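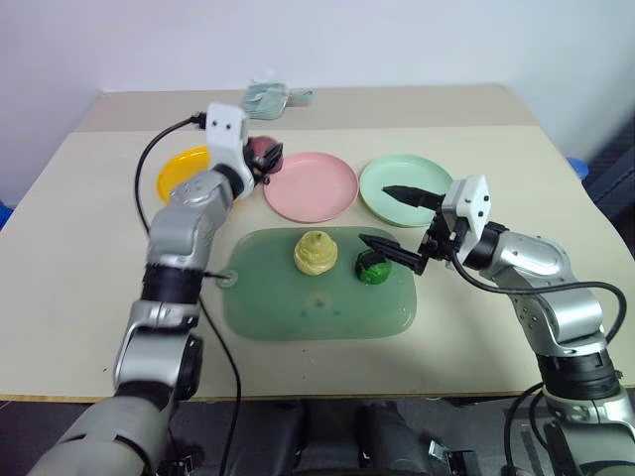 Enden, December

Back on the plate sorting task, and feeling a lot better about it than I did last month! The plan is still 1,000 demos total. We have 384 in the folder as of this morning, but I went through them with coffee and I'd only really stand behind 300. The rest have long pauses in them (mostly mine, from when I was still learning the leader arms) and I don't want the policy learning to stop and think halfway to a plate.

Setup is the same as in Annick's sheet. Yellow, pink and mint plates in a row at the back, green mat in the middle, the little play-food pieces start on the mat. One piece per plate. I'm keeping the mat where it is for now and only swapping the order of the pieces on it. Lucienne wants the plates shuffled too, and she's probably right, but let me get one clean block done first.

Things I noticed while driving:

The left gripper does better if I come down steep over the plate and let go just above the rim. When I go in low I bump the plate and then everything after that is a slightly different task. Two episodes tossed for that. 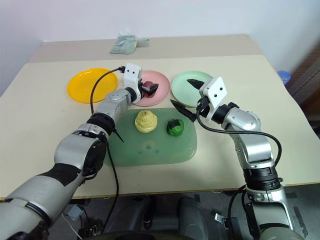
Left arm over the pink plate, yellow and green pieces still on the mat.

I keep parking the right arm with its fingers open near the mint plate. Handy for me, but it covers part of the plate in the head view. Annick Fleury asked whether the Faneck baseline would even care – no idea, so I'll do 5 episodes with it parked farther back and compare.

Left cable loop still swings into view on big moves. Need to ask Lucienne Coste if she has more of those soft clips.

To do: mark the bad takes, rerun the split, write down the park pose somewhere other than my hand.

Last updated: December, 4:40 pm

Recent entries
Heitmann mount, second try
Lenomton export script notes
Leader arm drift after lunch
Which takes to throw out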